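Document status: working guide, revised 25th December

# Segmenting Long Manipulation Recordings with the Karport Method

## Purpose

This guide sets out how to divide a long teleoperated recording into short, labelled segments suitable for training a manipulation policy. The method was developed within the Vestora project for tasks involving soft goods, such as bags with zips and handles, where the object changes shape as it is handled and a single label for the whole recording is of little use.

The reader is expected to have a set of recordings with synchronised joint positions, gripper commands and head camera video. No knowledge of the earlier Skisier format is needed.

## Before you begin

1. Place all recordings from one task in a single folder. The reference set contains 500 recordings.
2. Confirm that video and joint data share the same clock. An offset of more than 2 video frames must be corrected before segmentation.
3. Set aside 46 recordings for checking. These must not be used to adjust any threshold.

## Step 1: Find the candidate boundaries

Run the boundary finder on the joint data alone. It marks each moment at which the speed of both arms falls below the threshold and the gripper command changes shortly before or after. At this stage too many boundaries are preferable to too few, as surplus ones are removed in Step 3.

## Step 2: Check the candidates against the video

Open the head camera view at each candidate boundary and decide whether the target object is in plain sight. For bag tasks, the reviewer should look for the zip pull and the handles, which serve as the main reference points for labelling. Other items on the table are left unlabelled unless the task instruction mentions them.
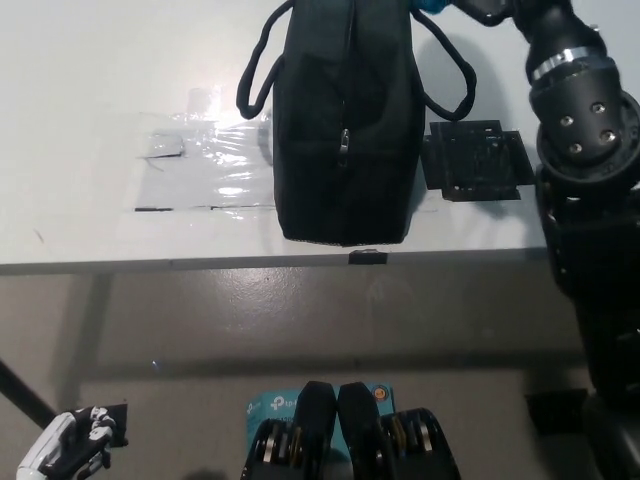

Eshun objected at this stage that checking every candidate by eye defeats the purpose of an automatic method, and asked whether the reviewer could be shown only those boundaries on which the joint data and the video model disagree. The guide now permits this for any task on which at least 27 recordings have already been checked in full. For new tasks, the full check remains compulsory.

## Step 3: Merge short segments

Any segment too short to contain a complete action should be joined to the one that follows it. Where the following segment carries a different label, join it to the preceding one instead. Pauses by the operator are kept as part of the action they interrupt.

## Step 4: Write the labels

Each label consists of one verb and one object, for example "grasp handle" or "pull zip". State the side where there are two of the same part. Left and right are always given from the point of view of the head camera. Labels must describe the motion in the segment, even if the attempt fails; success is entered in a separate field.

## Step 5: Compare with the checking set

Segment the recordings set aside earlier by hand, without sight of the automatic result, and then compare the two. Boundaries that fall within the permitted distance of each other are treated as matching. Report missed and surplus boundaries separately, as a combined score hides the difference between them.

On bag tasks, most of the remaining errors occur when one arm holds the fabric still while the other works the zip. The holding arm shows almost no motion, and the finder may read this as a pause. Raising the weight given to the moving arm reduces the fault. The change should be recorded in the settings file, together with the name of the task to which it applies.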